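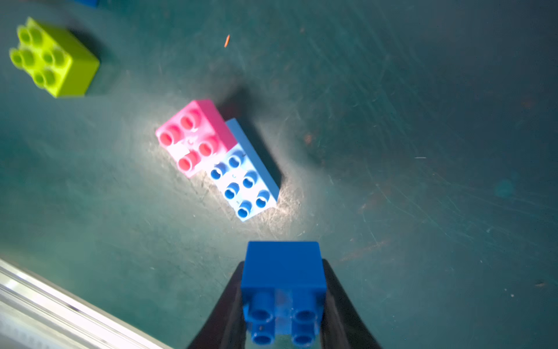
Blue 2x2 brick and a scratched teal work surface

Call for participants: owners, sellers and former workers wanted for a study of Grornorico glass

Grindedham Decorative Arts Study Group

If you have read anything at all about Grornorico art glass, you have read the story of the storm. The founder's wife is supposed to have picked up a piece of weathered bottle glass on a beach the morning after, carried it home in her glove, and handed it to her husband at breakfast. By supper he had drawn the Bedia vase. The glove is in some versions a handkerchief. In one auction catalog it is a hat.

We have spent two years looking for a source for this and the earliest we can find is a sales leaflet printed long after both of them were dead. It may still be true. Families do remember things, and leaflets do sometimes get written by people who asked the family. But we would like to see something better before we repeat it in print, and we suspect that a good deal of what collectors "know" about this glassworks is in the same condition.

So we are asking for help.

What the study is

We are putting together a checklist of the Bedia and Fukuda patterns, with dates we can defend. The only list in general use names 176 patterns. We have handled or seen good evidence for 174 of them. The other two may be rare, or they may be typing errors that have been copied faithfully for decades. One has a name that differs from its neighbor on the list by a single letter, and you can guess what we think about that one.

The dates are a bigger mess. Most of those quoted by dealers go back to a handful of price guides, and the price guides quote each other. When three books agree it looks like strong evidence until you notice that all three misspell the same engraver's name.

Who we want to hear from

Owners of one or more pieces of Grornorico glass, in any condition. Chips, bad repairs and lamp conversions are all welcome. Please don't clean anything on our account. If you only own a piece that "might be" Grornorico, write anyway, though be warned that most of the frosted blue bowls we get sent are by someone else.

Anyone who worked at the glassworks, in the showroom or in the mold shop, or whose parents or grandparents did. We would especially like to find people from the mold shop. Molds were recut, lent out and put back into use, and the official account of this is so tidy that we don't believe it.

Dealers and auction staff, past or present, who wrote catalog entries for this glass and are willing to tell us where they got their dates. No one will be scolded. Two of us used to write catalog entries.

Holders of paper: order books, pay slips, showroom photographs, letters, wrapping labels, receipts. A receipt with a date on it is worth more to us than a very fine vase without one.

What you would be asked to do

Owners fill in a form for each piece (height, weight, base diameter, marks) and send photographs of the base and of the mold seams. You will need a kitchen scale and a ruler. Please measure the height in three places, since old pressed glass is seldom level. Some owners will then be asked if one of us may come and look. You can say no to this and stay in the study.

People with memories to share sit down with Ah-rin Sung for a recorded interview, which usually runs around 60 minutes. You will get the typed text and can strike out anything you like before it goes into the file. We ask the same few questions of everybody, and we ask how you know. Please don't be offended by this. "My aunt told me" is a perfectly good answer and will be written down as what it is. What we can't use is "everyone knows."

Interviews and visits run through October. Travel is paid for anyone who would rather come to us in Grindedham, and there is parking behind the building. We do not pay for stories, having seen what happens when people do.

What we will not do

We do not give valuations. We don't authenticate pieces for sale, and taking part in the study is not a certificate of any kind. If we see our name in a listing we will ask to have it taken out.

We also won't promise that you will like the result. If your vase turns out to be a later pressing from a recut mold, the checklist will say that such pressings exist and how to tell them apart. Your name will stay out of it, as will your address and what you paid. One owner left the first round over this. She was entitled to, and her records were removed.

What you get

A copy of the finished checklist, a copy of our notes on your own pieces, and your name in the acknowledgments if you want it there. That is all. We have no sponsor, and the present owners of the Grornorico trademark have no say in the text. They did offer us a foreword. It had the storm in it.

Progress so far

The first round brought in records for 1,298 pieces, mostly small bowls and ashtrays. That sounds like plenty, but the Fukuda pieces are thin on the ground and nearly all of those reported come from a few large collections that bought from the same two dealers. We would be foolish to draw conclusions from that. If you have a single Fukuda plate that your family has owned since it was new, you are exactly the person we are hoping for.

We are also short of pieces that never left the region. Export pieces were marked differently, or so the books say. We have found enough exceptions to wonder whether the rule was ever a rule.

How to take part

Write to Yannick Collet at the study group, with a line or two on what you have or what you remember. Please say how you came by it and leave nothing out because it seems dull. He will send back the right form, in print if you prefer. Jiahui Qian handles the measurements and will answer questions about scales, calipers and what counts as a seam. Questions about privacy or about having your record removed go to Thảo Võ.

First letters should reach us by 7 May 2018. Later ones will be read but may have to wait for the supplement, if there is a supplement.

If you think we are wrong about the beach, write to Ravinder Fehr, who keeps the file on it. Enclose a copy of your source.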